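Über uns

Willkommen bei Jotari. Wir sind eine kleine Werkstatt für Oberflächen: Tische, Arbeitsplatten, Fronten und Regalböden, die glänzen sollen und nach Jahren im Gebrauch nicht mehr glänzen. Wir schleifen, lackieren und polieren, und wir erklären unseren Kunden, wie sie die Fläche danach gut behandeln. Mehr machen wir nicht, und das ist so gewollt.

Mein Name ist Tharushi Khan. Ich habe Jotari gegründet und schreibe diese Seite selber. Deutsch ist meine dritte Sprache. Wenn ein Satz etwas steif klingt, bitte ich um Nachsicht. Am Telefon bin ich lockerer.

Wie es angefangen hat

Als ich nach Villwood kam, habe ich zuerst in einem Küchenstudio gearbeitet, im Lager und später in der Reklamation. In der Reklamation lernt man sehr viel über weiße Flächen. Die Kunden haben eine Hochglanzfront bestellt, sie haben sich gefreut, und nach einigen Monaten kam der Anruf: Man sieht Streifen, man sieht feine Kreise, bei tiefer Sonne sieht man alles. Meistens wurde dann die ganze Front getauscht. Die alte kam in den Container, auch wenn der Schaden nur in der obersten Schicht war.

Das hat mir nicht gefallen. Ich habe einige von diesen Fronten mit nach Hause genommen und in der Garage ausprobiert, was man noch retten kann. Die ersten Versuche waren schlecht. Ich habe zu viel Druck gegeben, der Lack wurde warm, und am Rand war er durchgeschliffen. Die vierte oder fünfte Platte war dann so, dass mein früherer Chef sie nicht mehr von einer neuen unterscheiden konnte. Er hat mir noch am selben Nachmittag zwei Esstische gebracht.

Aus der Garage sind wir nach zwei Wintern ausgezogen. Heute sitzen wir in der früheren Schreinerei Milošević, im Hof hinter der Bäckerei. Herr Milošević hat uns die großen Böcke und die Absaugung überlassen, und er kommt noch manchmal vorbei und prüft mit dem Handrücken, ob eine Platte glatt ist. Ich habe diese Methode von ihm übernommen. Der Handrücken merkt mehr als die Fingerspitzen.

Was wir machen

Der größte Teil unserer Arbeit sind weiße Tischplatten und Küchenfronten. Weiß ist schwieriger, als viele denken. Ein Kratzer fällt bei Weiß weniger auf als bei Schwarz, das stimmt. Aber ein Farbton, der nicht genau passt, fällt sofort auf, und vergilbte Stellen neben frischem Lack sehen aus wie ein Fleck. Deshalb lackieren wir bei weißen Flächen fast nie nur eine Ecke. Wir machen die ganze Seite neu, oder wir polieren nur.

Ungefähr so läuft ein Auftrag bei uns ab. Sie schicken uns eine Beschreibung und sagen uns, wo das Möbel steht und wofür Sie es brauchen. Wir schätzen den Preis und vereinbaren einen Termin. Platten bis zu einer Größe, die zwei Personen tragen können, holen wir ab. Bei Einbauküchen bauen wir die Fronten aus und nummerieren sie auf der Rückseite mit Klebeband, damit später jede Tür wieder an ihr Scharnier kommt. Die Schränke bleiben in dieser Zeit offen, darauf sollten Sie sich einstellen.

In der Werkstatt wird die Fläche zuerst gereinigt und entfettet. Küchenfett ist hartnäckig, besonders in der Nähe vom Herd, und wenn davon etwas bleibt, hält der neue Lack nicht. Dann wird geschliffen, von grob nach fein. Zwischen den Körnungen wischen wir jedes Mal ab, mit einem frischen Tuch. Ein einziges Korn vom groben Papier kann die Arbeit von einem halben Tag kaputt machen. Nach dem Lackieren liegt die Platte waagerecht im geschlossenen Raum, und diesen Raum betritt bis zum nächsten Morgen keiner von uns.

Zum Schluss kommt die Politur. Wir verwenden seit Jahren eine Paste, die wir selber mischen und unter dem Namen Puvow auch in kleinen Dosen verkaufen. Sie ist für die Pflege zu Hause gedacht und macht aus einer ruinierten Platte keine neue. Für matte Möbel ist sie nicht geeignet – bitte probieren Sie es auch nicht an einer versteckten Stelle. Die Stelle bleibt dann glänzend.

Was wir nicht machen

Antiquitäten nehmen wir nicht an. Wir haben großen Respekt vor Schellack und alten Furnieren, aber wir haben das nicht gelernt. Auch Steinplatten, Glas und Badewannen müssen wir ablehnen. Bei Badewannen werden wir sehr oft gefragt, und jedes Mal tut es mir leid.

Wir arbeiten außerdem nicht bei den Kunden im Wohnzimmer. Früher haben wir das getan, wenn jemand sehr darum gebeten hat. Staub findet aber immer einen Weg, auch durch zwei Lagen Folie, und einmal haben wir danach ein komplettes Bücherregal abgestaubt, Buch für Buch.

Unsere Zahlen

Ich werde manchmal gefragt, wie groß wir sind. Seit der Gründung haben wir 2.794 Flächen bearbeitet. Jede Fläche steht mit Datum, Farbton und Lack in unserem Werkstattbuch. Wenn Sie nach Jahren wiederkommen, können wir nachschlagen, was wir damals verwendet haben. Das kleinste Stück war ein Schachbrett, das längste ein Ladentisch mit 46 Schubladen, bei dem jede Front einzeln lackiert werden musste. Diesen Auftrag würde ich wieder annehmen, aber mit mehr Zeit.

Wie wir Glanz beurteilen

Viele Kunden legen zur Kontrolle die Hand auf den Tisch und schauen von oben. Von oben sieht man aber am wenigsten. Gehen Sie in die Knie, bis das Auge knapp über der Platte ist, und schauen Sie gegen das Licht. Dann bewegen Sie den Kopf langsam zur Seite. Eine glänzende weiße Fläche ist ja nie einfach nur weiß. Sie nimmt das Fenster auf, die Lampe und die Person, die davor steht. 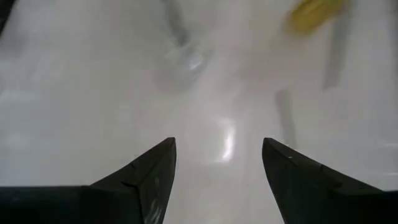 Darum haben wir in der Werkstatt auch zwei Sorten Licht. An der Decke hängen breite Leuchten, die weich und gleichmäßig sind, und dazu gibt es eine Handlampe, die man ganz flach anlegen kann. Unter dem weichen Licht sieht man Wellen und Unterschiede im Farbton. Mit der Handlampe findet man Schleifspuren und Staubeinschlüsse. Eine Platte verlässt uns erst, wenn sie beide Prüfungen bestanden hat. Bei Tageslicht schauen wir dann noch einmal, am liebsten am Vormittag, wenn die Sonne nicht direkt in den Hof scheint.

Es gibt keine Hochglanzfläche ohne jeden Fehler. Wer lange genug sucht, findet einen kleinen Punkt. Wir sagen das unseren Kunden vorher, und wir zeigen ihnen Musterplatten, damit sie wissen, welchen Maßstab wir anlegen. Die meisten sind danach beruhigt. Einige entscheiden sich doch für seidenmatt, und auch das ist eine gute Wahl, besonders mit kleinen Kindern im Haus.

Pflege zu Hause

Wir geben jedem Möbel ein Blatt mit. Das Wichtigste daraus steht auch hier, denn das Blatt geht leicht verloren.

Wischen Sie mit einem weichen, leicht feuchten Tuch und trocknen Sie gleich nach. Lauwarmes Wasser mit einem Tropfen Spülmittel reicht fast immer. Keine Scheuermilch, keine Schmutzradierer, auch nicht die sanften. Ein Schmutzradierer ist ein sehr feines Schleifpapier, und auf Hochglanz hinterlässt er eine matte Wolke, die man nicht mehr wegwischen kann.

In den ersten 30 Tagen nach dem Lackieren bitten wir um besondere Vorsicht. Der Lack ist dann schon trocken, aber noch nicht ganz durchgehärtet. Stellen Sie in dieser Zeit nichts Schweres auf die Platte und lassen Sie keine Tischdecke aus Kunststoff darauf liegen. Danach dürfen Sie normal leben. Ein Tisch ist zum Essen da, und er darf das mit der Zeit auch zeigen.

Wenn Keramik auf den Tisch kommt, schauen Sie sich den Boden der Schüssel an. Der unglasierte Ring ist rau und macht mehr Kratzer als jedes Messer. Kleine Filzpunkte helfen, die bekommen Sie bei uns an der Theke.

Besuch und Kurse

Sie können gerne bei uns vorbeikommen und Muster ansehen. Bitte rufen Sie vorher an, denn wenn wir spritzen, bleibt die Tür zu und wir hören die Klingel nicht. Am besten erreichen Sie uns am Morgen zwischen acht und neun Uhr.

Im Winterhalbjahr geben wir einmal im Monat an einem Sonntag einen Kurs für Leute, die ihre Möbel selber auffrischen möchten. Man bringt eine eigene kleine Platte oder eine Schublade mit und geht mit einem polierten Stück nach Hause. Vorkenntnisse braucht man nicht, alte Kleidung schon. Im Juli und im August haben wir keine Kurse, dann ist es unter dem Dach zu heiß zum Polieren.

Wir bilden auch aus. Wer bei uns lernen möchte, sollte ruhige Hände haben und es aushalten, eine Sache noch einmal zu machen, die beim ersten Mal schon fast gut war. Schreiben Sie uns ein paar Zeilen, ein Lebenslauf auf einer Seite genügt. Ich lese jede Bewerbung selber und antworte auch, wenn es einmal etwas länger dauert.

Tharushi Khan
Jotari, Werkstatt für Oberflächen, Villwood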